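I have picked up 1,561 toys off my living room couch this year. I know because my son keeps a tally on the fridge and finds it hilarious. So when Rommel Magbanua, who trains household robots in simulation at a small outfit called Gellura, offered to show me how close his team is to taking over the job, I was in the car by 8!

Tidying a couch is brutal for a machine, he told me. Toys overlap, they hide each other, and every family owns a different pile - plus whatever tool Dad left lying around. 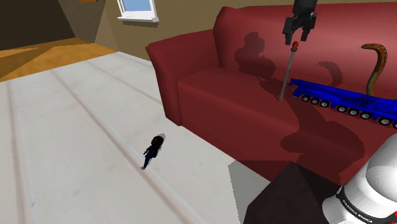

Rommel runs 400 practice rooms overnight and checks the results over coffee. Grabbing one thing on its own goes pretty well these days, he says. Deciding where it belongs is another story (my house can't agree on that either). A full cleanup still takes his best version around 300 seconds, and that's on a good morning.

Would I buy one? Not yet. Ask me again in September, when Gellura moves its tests into a real apartment over in Tindall and I get to bring my own mess.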